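Zoubi opens orders for its 2021 kitchen gripper planner
Nerville, 1 October 2020

Hi, Ladi Ekwueme here from Zoubi! If you've ever tried to price hand-held grippers for a kitchen robotics project, you know how fast the budget gets messy, so we finally wrote our own planner (all 484 lines of it) and you can have it free.

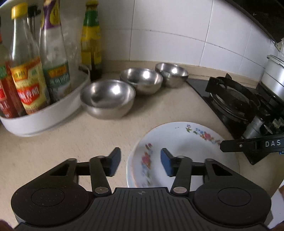
A floral plate between the blue finger pads, next to the stove.

We started the planner in June, after our friends at Skinell asked what a kitchen setup would cost them. My answer was $1,508 per station, with $800 of that set aside for spares and repairs, and yes, they thought I was kidding!
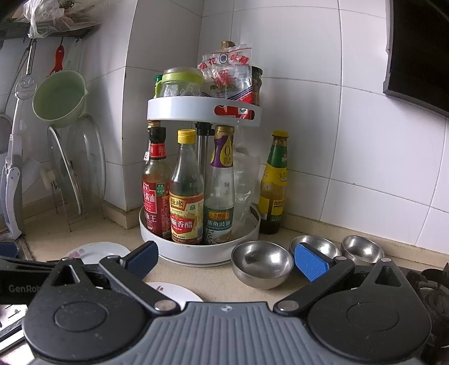 Spares are where most first budgets go wrong, so the planner gives them their own page. Pads come first, then linkages, then whatever you'll be handling. I always tell people to price the props too: a rotating spice rack with glass bottles, three steel bowls and a couple of white plates all need a line, plus replacements for anything that can break. Order 2 sets of pads per gripper and you'll sleep better.

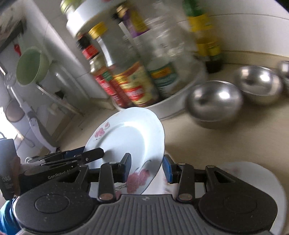 Fatima Sani wrote back that she would split the order over two quarters and hold off on the second station until the first one has earned its keep. I like that plan a lot, and we've added a page for it.

To get your copy, write to Kelechi Nwosu at our Nerville office. Orders for next year's stations are open now.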